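Against the subscription kettle
16/11/2022

The letter from Westik came in with the gas bill, so I read it in the same mood. For a monthly fee they will look after my kettle. They descale it, they replace the filter, and if it dies they send another one. There is an app. I have been trying since breakfast to work out what a kettle could have to tell me that it doesn't already say by clicking.

I did the sums on the back of the envelope. Over two years the plan comes to 267 pounds. My present kettle is a Durkell, bought in the July sales when we moved to Drerkdale, and it has had one thing go wrong with it in six years, namely the lid. I fixed that with a paper clip. The paper clip is still there.

My neighbour Tharushi Khondokar signed up in the summer and thinks I'm being unfair. She says the water here is terrible, and she's right, it is. You can hear the scale rattling when you pour. But a bag of citric acid from the hardware shop does the same job as the visit, and you needn't wait in between eight and one for it.

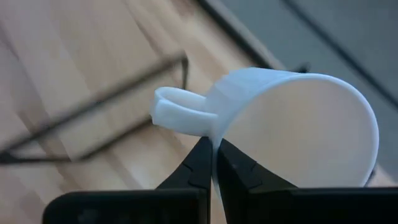
What bothers me more is the small print. If you stop paying, the kettle goes back. You also agree to use only their filters, and the price of those "may be reviewed", a phrase I have never known to mean cheaper. Desmet tried something like this with their toasters, as far as I can make out from the forum, and people who left the scheme got chased for a return fee – for a toaster.

Tharushi's point is that she never has to think about it. Maybe so. She did spend most of a Saturday resetting her password, and I don't remember ever thinking about mine for that long.

I rang Westik to ask whether the 200 pound "welcome value" on the leaflet was money or just a number. The man was very polite. It is a number. He then asked if I'd like to hear about the fridge plan, and I said I had something on the hob.

If anyone reading has cancelled one of these and got out without paying extra, leave a comment. I'd like to know how long it took and what they said when you rang.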